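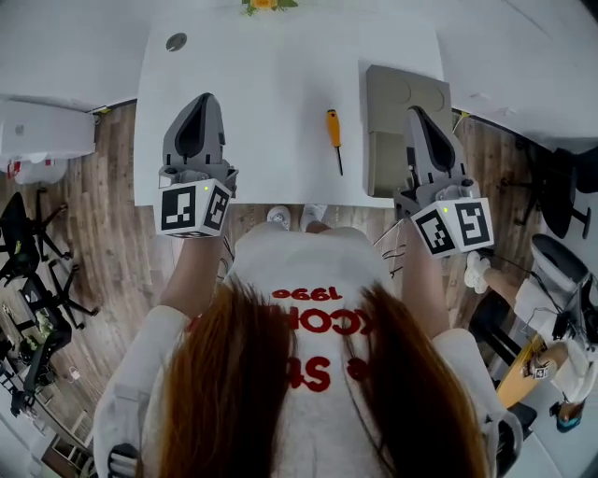
Two hand-held grippers in use at a bench, with a screwdriver and a moulded tray between them.

Good practice for recording with hand-held grippers

These are the working rules we use at Tamwood for recording demonstrations with paired grippers. They apply to both benches and to anyone recording for the Zakach tasks. Last revised 16th September.

Before you start

Wipe the table and put out only the objects named on the task sheet. Drinks, phones and spare tools go on the shelf by the door. If an object is chipped or has lost a label, swap it and write the change in the log.

Check the marker cubes. Every face with a pattern on it must be clean and flat, with no tape over the corners. A lifted edge will throw the tracking out long before you can see anything wrong by eye. Don't try to glue a marker back down during a session - change the whole cube and recalibrate.

Look at the indicator light on each gripper. Green on both means you can go on. Anything else, stop and reseat the cable.

Cables should hang in a loose loop with enough slack for you to reach the far side of the table. Keep them off the tabletop and away from your feet.

Clothing and hair

Wear closed shoes. Push long sleeves above the wrist. Hair may be worn loose as long as it stays behind the shoulders and clear of the fingers. If it keeps falling forward, tie it back before the next take. Rings and bracelets come off.

Recording a take

1. Stand square to the table with both grippers open and held above the near edge.
2. Show both marker cubes to the overhead camera for 3 seconds.
3. Do the task at an even pace. Touch objects only with the gripper fingers.
4. When you have finished, open both grippers and bring them back to where you started.
5. Say "end" and wait for the tone before putting anything down.

For tasks with a screwdriver, lay it down with the shaft pointing towards you unless the sheet says otherwise. Grip it by the handle. The tray can be turned between takes but should stay flat on the table.

Mistakes

A dropped object doesn't spoil a take if you can pick it up again with the grippers. Carry on and mark it "recovered". If you have to use your hand, or if the object lands on the floor, end the take and mark it "void". Please don't delete void takes. The Eide checker reads them too, and gaps in the numbering cause trouble later on.

Limits

No one records more than 220 takes in a day. Take a break when your wrists ask for one, whatever the count says. Before July the limit was 294, and the last takes of the day were often too poor to keep.

Other people in the room

Sitting nearby is fine. Keep chairs back from the working side of the table, and don't lean over it or pass things across while a take is running. Anyone who may come into view must have signed the Warier consent form.

Closing down

Put both grippers in their cradles, coil the cables by hand and fill in the log. Note any cube you changed and the number of the first take after the change.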